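About Jaselo

Jaselo is a small toy library and play group on Skumside Road in Blackwood. We lend toys, puzzles and games to families with children under six, and we run open play mornings in the same building.

The library opened in October with one room and 80 items on the shelves. The catalog now lists 2869. Most are donated, and we buy the rest with membership fees and a yearly grant from the Laltetti Fund. Every item is checked for loose parts and cleaned when it comes back – puzzles with a missing piece go in the swap bin by the door.

Families pay $47 a year and can take home up to 11 toys at a time. Loans run for three weeks and can be renewed once. We don't charge late fees.
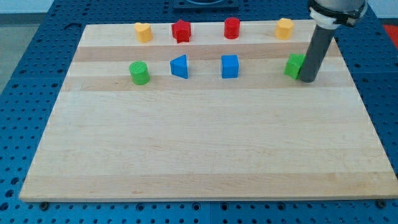 One parent wrote on our comment card that the three-week loan suited them well, as their son was usually ready for something else by then, but they would like to be able to renew by text message. Renewals by text are now open to all members.

Play mornings are free and you don't need to be a member. An adult has to stay with each child. Coffee is in the hall, and strollers can be left under the stairs.

We take donations at the side entrance during opening hours. Please, no stuffed animals or anything that needs a charger. Larger items such as slides and play kitchens – call first so we can check for space.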